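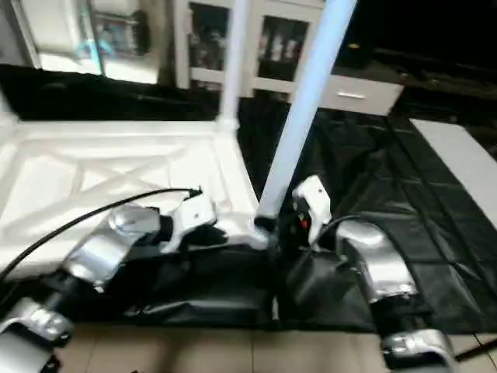 Chambi Building Services, Moving and Storage Team

Put the sheet down first
By Nilton Giraldo
2019-06-20

Most of the arguments on our team are about carts. People have opinions about trucks too, but trucks are bought once in a long while and the carts get used every hour. I have been moving desks, files and boxed kitchen goods between our buildings for 12 years, and I think we treat the small carts badly. We also judge them by the wrong things.

Take the light plastic platform cart, the kind with a flat molded base and poles for the upright part. When the first ones came in, the older hands called them toys. The steel carts in the Drustico building weigh so much that two people have to lift one over a door sill, and for years that weight was taken as proof of quality. I used to say so myself. I changed my mind during the September move, when we had 46 rooms to empty and the freight elevator was out of service for most of it. The steel carts stayed on the ground floor. The plastic ones went up and down the stairs under people's arms all day.

A flat base with raised ribs across it is a sensible design. The big X and the border around it stiffen a sheet of plastic that would otherwise sag in the middle, and the ribs give a cardboard box something to sit on besides a slick surface. Rounded corners matter more than people think. Our wall repair bill for the hallways at Tristodero came to 751 dollars in one season, and every gouge I looked at was at the height of a square steel corner.

The weak point is where the poles meet the base. Anyone who has used these carts knows it. The base will take the load on its label for years if the load is spread out, but a pole that isn't seated all the way in its fitting will wobble, and then somebody leans on it going up a ramp. The common answer is to tighten things in the hallway with the boxes still on. I think that should stop. A cart with a loose pole should be unloaded and put on the floor, on a sheet, where a person can get at the fitting from the side and see what is going on.

I say on a sheet, and this is the part I get teased for. I like plain black plastic sheeting, the heavy kind that comes on a roll. Small white and silver parts show up against it. The floor underneath doesn't get scratched and the cart doesn't pick up grit. A bare concrete floor eats small parts. We lost so many end caps at the Tredex warehouse that we kept a coffee can of mismatched ones, and none of them ever fit the cart in front of you.

The other complaint I hear is that taking a cart down to look at it wastes time. It takes me less time than a trip back to the truck for a new cart. It also means the person doing it learns how the thing goes together. New people on the team are usually handed a cart that is already standing and told to push. I would hand them one lying flat and have them put the poles up themselves. They'd know which fitting goes where, and they would stop kicking the base to make it fold.

I'm not asking for every steel cart to be thrown out. For safes and paper stock we still need them, and I wouldn't put a full file cabinet on plastic. But the next order form has room for 75 dollars per cart, and at that price I would buy light ones, with spare fittings in the same order. The form asks for a load rating and says nothing about spare parts. I have written it in by hand at the bottom of my copy, and I'd like the other buildings to do the same before it goes in.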